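Who Says It's Rubbish? Rules for Recording Tidying Work with Hand-Held Grippers
Final project report, Skoltthorpe, June 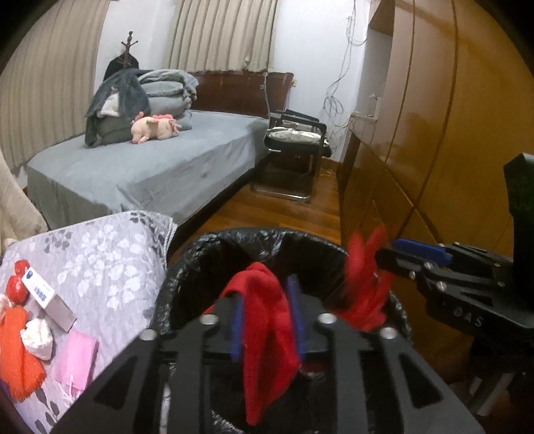

Tainá Bittencourt thought the first draft of our rulebook had eleven pages on how to hold a gripper and not one line on who gets to decide that a thing is rubbish, and she wondered whether we had noticed. We had not. She wrote this in the margin of page four, in pencil, fairly small, and the rest of the project has been an attempt to answer it. The title was changed the same afternoon.

1. What we set out to do

The original aim was modest. People carry a pair of hand-held grippers through a household job, the grippers record what they see, and the recordings are used later to teach a robot to do the same job. We were asked to write a set of working rules for the tidying tasks, short enough that somebody would read them and strict enough that two people working in different rooms would produce recordings that belonged in the same folder.

We began by collecting the rules that already existed. There were two. One was a sheet taped inside a cupboard door, headed GOOD PRACTICE, which said to charge the batteries and to be careful. The other was known to everybody and written down nowhere, which made it hard to cite.

Putting things in a bin looked like the easy chapter. You pick up the thing, you move it over the bin, you let go. We gave it half a page and spent our energy on drawers. This report is mostly about that half page, which is now six.

2. How the rules were tested

Each draft was handed to people who had not written it, and we then kept quiet while they used it. Keeping quiet was harder than writing the rules. One of us had to be moved to the corridor.

We checked the recordings against the draft in force when they were made. By the end we had gone through 1,483 recordings of tidying tasks, of which 791 involved a bin. Every one of the 791 was read against the same checklist by two people working apart, who then met to argue. The arguments were kept, and they turned out to be more use than the checklists.

A word on the checklist itself. Our first version asked whether the action was "performed correctly". Both readers ticked yes almost every time, with different things in mind. The second version asked only for what could be seen: which gripper held the item, whether the item cleared the rim, whether the fingers opened over the bin, whether anything else on the table moved. It is a duller document and a far better one.

3. The rules, with reasons where we have them

Rule 1. Bin tasks start from a written list.
The person recording does not choose what goes in. Before starting, somebody writes down which items are for the bin, which stay, and which are only pretending. A red cloth held over a black bin liner may be on its way out of this world or about to be put back on the table for the next take, and the recording will look the same up to the moment the fingers open. The list is what tells them apart. It is saved with the recording, under the same name, and it is not reconstructed afterwards from memory over lunch.

Rule 2. Soft things get their own wording.
Our early instructions said to grip the item "in the middle". This is good advice for a box. A scarf has no middle worth the name, or it has several, and they move. For cloth and anything fluffy we now say: take enough that it hangs from the pads, lift until the lowest part is higher than the rim, then travel. People new to the tool tend to travel first and lift second, and the cloth gets dragged over the rim.

Rule 3. If both hands are holding something, say which goes first.
Two grippers over one bin is the busiest moment in the chapter. The fingers of one can hide the other, and two items of the same colour hanging close together are a nuisance to label. We considered forbidding it. We then watched people tidy a room with their own bare hands, and they use both all the time, so a rule against it would have produced very clean recordings of something no person does. The compromise is an order: left releases, then right, or the other way about, stated on the list. We allow both at once only when the task says so.

Rule 4. The rim is not a tool.
Do not scrape a stuck item off against the edge of the bin. It works very well, which is the trouble. A liner is only resting there and comes away with surprising ease, and a robot taught to scrape will scrape against whatever edge it is offered. If the item sticks, open the fingers fully, wait, and lift straight up. If it still sticks, mark the take as failed and keep it. Failed takes are wanted. We had to put that sentence in capitals in the third draft and take it out of capitals in the fourth, after a complaint about tone.

Rule 5. Leave the room as a room.
The temptation before recording is to tidy up, so that the tidying can be recorded properly. We found whole sets of recordings in which the only untidy object for several metres was the one about to be picked up. The rule now is that ordinary household things stay where they are unless they are unsafe or private. Bedding, toys, chairs and the general sediment of a bedroom are part of the job.

Rule 6. Private things are moved by the person they belong to.
This covers letters, medicines, photographs, anything with a name or address on it, and anything the householder would sooner not discuss. They get ten minutes alone in the room first. Our second draft gave them a form to fill in listing what they had removed, and Tainá's pencil came out again to ask what we thought the word private meant. The form has gone.

Rule 7. The householder can say stop at any point, about any object.
No reason is needed and none is asked for. If something has already gone in the bin, it comes out again. Bins used for recording have a fresh liner and nothing else in them at the start, so that this is a promise we can keep without rubber gloves.

4. What went wrong

The biggest failure was ours. Rule 1 originally asked for the list to be written "in advance", and people obliged by writing one list at the start of the month and using it for everything. It mentioned a banana. The banana remained on the list long after it could have been of any use to science. We now ask for a new list for each set-up, and the checklist includes a line to confirm that every item on it can be found in the room.

The second problem was with words. We borrowed "discard" from an older set of notes at Cetutex and used it for two different things: letting go of an item over a bin, and throwing away a bad recording. You can guess the rest. No recordings were lost for good, though there was a quiet hour. The rulebook now says "release" for the first and "withdraw" for the second, and "discard" appears only in this paragraph.

We also failed to settle the question of speed. Half of our testers thought movements should be slow so that everything could be seen, and the other half thought slow movements taught slowness. The draft says "at the pace you would use on your own, if you were not in a hurry". It satisfies neither half and has therefore been left in.

Finally, the two readers disagreed most often over what counts as clearing the rim. A trailing corner of cloth that brushes the liner on the way in was a pass for one and a fail for the other, every time, with great steadiness. We have split the box into three: clear, brushed, caught. Agreement improved at once. We suspect this is because most of the arguments can now be filed under brushed.

5. Back to page four

The question in the margin has a short answer in the rulebook (the person whose home it is decides, and we write it down) and a longer one that we have only started on. A robot that has learned from our bin recordings has learned how to carry a cloth to a bin and let go. It has learned nothing about whether that cloth should have been there. In our recordings that judgement was made on paper before anybody picked up a gripper, and none of it reaches the machine.

We would like the next group to look at this. Our suggestion, argued over with the Vieira group and not tested, is that every bin task should be recorded in a matching version where the same item goes somewhere else: a basket, a drawer, back on the table. The movement up to the last second would be nearly the same, and the instruction would have to carry the difference. It doubles the work, as the Vieira group pointed out more than once.

6. Handing over

The current rulebook is draft seven. It is kept in the Lekcombe shared folder, together with the checklists, the arguments and the earlier drafts, pencil included. Drafts one to three should be read for amusement only. The sheet inside the cupboard door is still there. We have added a line at the bottom saying where to find the longer version, and the batteries do still need charging.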